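**Charges dropped, police still have my laptop and my late father's watch. Who do I ask?**

*Posted by I-hsuan Lo in Courts & Police*

My apartment was broken into last spring and the man they arrested had a bag with several of my things in it. The police in Duven took the bag and everything in it as evidence. I signed a form, got a yellow copy, and was told I'd hear when the case was over.

The case is over. The prosecutor's office sent a letter saying the charge from my apartment was dismissed as part of a plea on some other burglaries. The letter said nothing about property. I called the detective whose name was on my copy, Detective Wei, and the voicemail says that extension is no longer in use. The front desk told me to call the property room. The property room told me they can't release anything without a release from the detective or the prosecutor. The prosecutor's office told me to call the police.

What I'm missing is a laptop, a man's wristwatch that was my father's, and an envelope of foreign coins. The laptop is old and I've already replaced it. The watch is the one I care about. I don't have a receipt for it because my father bought it before I was born. I do have a photo of him wearing it.

Does it matter that the charge was dismissed and there was no conviction? And can they throw the stuff out while I'm going back and forth? The form has a line on the back about unclaimed property but the copy is too faint to read.

---

**Chrysanthi Koutsoukos**

I worked the counter in a county clerk's office for 13 years, different state from you most likely, so take the details as general.

The dismissal by itself usually doesn't hurt you. You are the victim and the owner, and the property was held to prove a case that isn't being tried. But you said the man pleaded to other burglaries. If your things were listed as evidence in any of those, or if his time to appeal hasn't run out, the prosecutor may want to keep everything until it does. That could be why you're getting vague answers. The person on the phone sees a "hold" on the screen and doesn't know what it's for.

What I would do:

1. Find the police report number and the court case number. They are two different numbers. The property room files by the first one and the prosecutor files by the second. If you call with only one of them, half the people you talk to won't be able to look you up.
2. Write to the prosecutor's office, addressed to the victim/witness coordinator if they have one. Ask for a "property release" or "evidence release" for the items, and list each item the way it's listed on your yellow copy, even if the wording is wrong. If the copy says "wristwatch, yellow metal," you write "wristwatch, yellow metal." Don't write gold.
3. Send a copy of the same letter to the property room and ask in writing that nothing be destroyed, sold or donated while the request is open. Keep proof of mailing.
4. Ask who took over Detective Wei's cases. Somebody did. Ask for the sergeant over property crimes if the desk doesn't know.

For the watch, a photo of your father wearing it is good. So is a serial number if you ever had it repaired and the shop kept a ticket. If you have neither, a signed statement from a relative who knew the watch can help. In our office people also brought in old insurance lists. Since it was taken in as your property and you were named on the report, they may not ask for more than your ID.

If you get nothing back in writing, you can file a motion for return of property with the court that had the case. Some courts have a one-page form. There may be a filing fee and in some places it's waived for victims. You don't need a lawyer to file it, although if the other side claims the watch is his, I'd pay for an hour of one.

On the deadline, it varies a lot. I have seen notices that gave people six months and others that gave a lot less. Get a clean copy of the back of that form. The property room can email it to you.

---

**drutano**

just go down there in person. they cant hang up on you. took me 2 visits to get my bike back

---

**plotent_pete**

The bike answer is fine for a bike, but a lot of property rooms are by appointment only and they'll turn you around at the window. Call first and ask what hours they do releases, because it's often a shorter window than the office hours.

Couple of things to add to what Chrysanthi said.

Check the address they have for you. If you moved after the break-in, the release notice may have gone to the old apartment. That happened to my sister. The notice had been sent, it came back, and they counted the time from the date on the notice. She got her things but it was close.

Bring government ID that matches the name on the report. If your name is written in a different order or with a different spelling on the report, ask for that to be corrected before you go. Also ask whether the laptop was searched or only stored. If it was searched it may be in a different unit and have its own release.

Our town paper has printed the property room's notice before. I saved a copy, and it may be close to what's on the back of your form. Yours could have different terms, so don't rely on the dates.
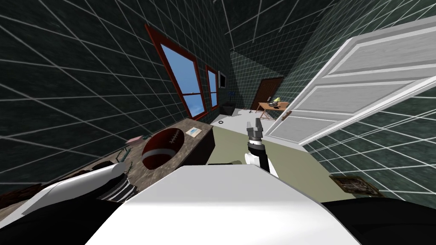

**DUVEN, November** — Owners of property held by the police department in closed cases are asked to contact the property room to arrange its return. Releases are made by appointment, beginning at 9 a.m. Owners must show photo identification and give the report number. A person who cannot come in may send someone else with a signed and notarized letter.

Items connected to an open case, a pending appeal or a court order will not be released until the hold is lifted in writing. Items not claimed by the date on the mailed notice may be sold at auction, donated or destroyed. Persons who believe they did not receive a notice should make their request in writing before that date.

---

**I-hsuan Lo**

Thank you. I did move, so the address is the first thing I'll check. I found the court case number on the prosecutor's letter and the other number is on the yellow copy, so I have both. The copy says "watch, silver color, leather band," and I'll use that wording. Letters are going out tomorrow to both offices, and I've asked the desk for the name of the sergeant.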